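Section 7. Table-top chores: setting up and recording a trial

7.1 What this section covers

The Canham hand-held gripper is worn by a person and records how a chore is done. The Tramby arm later attempts the same chore by itself, using what was recorded. Section 7 deals with the first half only. Running the arm unattended is covered in Section 9.

Users often ask which chores are worth recording. At the current software release the position is as follows.

Picking up a single rigid item and putting it in an open container: suitable for unattended running, subject to the checks in 9.2.
Sorting mixed items between compartments: suitable with a person present.
Unscrewing caps, pouring, wiping: recording is supported. Unattended running is not.
Folding cloth: recording is supported for research use. Do not promise this to a customer.

In the Hunt acceptance run the arm attempted the bottle-to-box chore 3,470 times and needed a person to step in on 1,015 of them. Most of the stoppages were bottles gripped too near the shoulder, which then tilted on release. A person clears the same table in a fraction of the time. Plan shifts on that basis.

7.2 Preparing the table

1. Use a table with a flat top that does not rock. Check it by pressing on each corner in turn.
2. Cover the working area with plain white paper. Tape it at the edges if it slides. Replace it when it creases, as creases are sometimes read as the edge of an object.
3. Place the container to one side, with its opening clear of the path of the hands. A cardboard box is acceptable if it keeps its shape when knocked.
4. Place the item to be moved upright on the paper, within easy reach of both hands.
5. Remove everything else that is not part of the chore.

Note: Glossy bottles can be used. Fully transparent bottles cannot be tracked reliably and should be wrapped or given a label that covers at least half their height.

7.3 Fitting the grippers

1. Roll sleeves up above the elbow and remove watches and rings.
2. Fit the left gripper first. The strap passes over the back of the hand and should be tight enough that the body does not shift when the wrist is turned.
3. Fit the right gripper in the same way. A second person makes this easier.
4. Connect both cables. Leave enough slack for the arms to reach the far edge of the table.
5. Wait for the indicator light on each body to turn green. Red means no connection. Amber means the unit has connected but has not been zeroed — see 7.4.

CAUTION: Do not stand on or step over the cables while wearing the grippers. Ask someone else to move them.

CAUTION: The jaws close with enough force to bruise a fingertip. Keep the free fingers behind the guard.

7.4 Zeroing

1. Open both sets of jaws fully and hold them still, pointing down, clear of the table.
2. Press and hold ZERO in the Clovitska recorder window until the bar reaches 100 per cent.
3. Close and open each set of jaws once. The two traces should return to the same line.

Zero again after any break, and whenever a strap has been adjusted.

7.5 Recording

1. Start the recorder and keep both hands still until the tone sounds.
2. Carry out the chore at an even speed. Steady the item with one hand before bringing the other across.

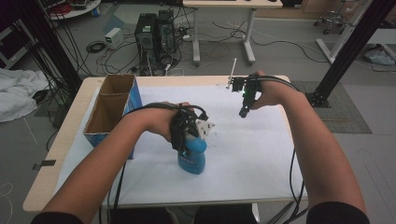 3. Lower the item into the compartment until it stands on the base, then release. Do not drop it from above. The arm copies drops faithfully and has no means of catching a bottle that falls over.
4. Return both hands to the starting position and press STOP.
5. Mark the recording as good, poor or void. If in doubt, choose poor.

Note: Small corrections, such as a second attempt at a grip, should be left in. They are useful to the arm later on. A cough or a pause to talk to someone is a different matter — mark the recording void and start again.

7.6 Faults

Light goes out during recording: check the cable at the gripper end, then at the computer end. Void the recording.
Jaw traces drift apart: strap loose. Tighten it and repeat 7.4.
Recorder reports "surface lost": the paper has moved, or a sleeve has covered the view of the table.
Recorder stops without a message: save the log and send it with the serial numbers of both grippers to Aigars Zariņš in product support. Logs are read on Mondays.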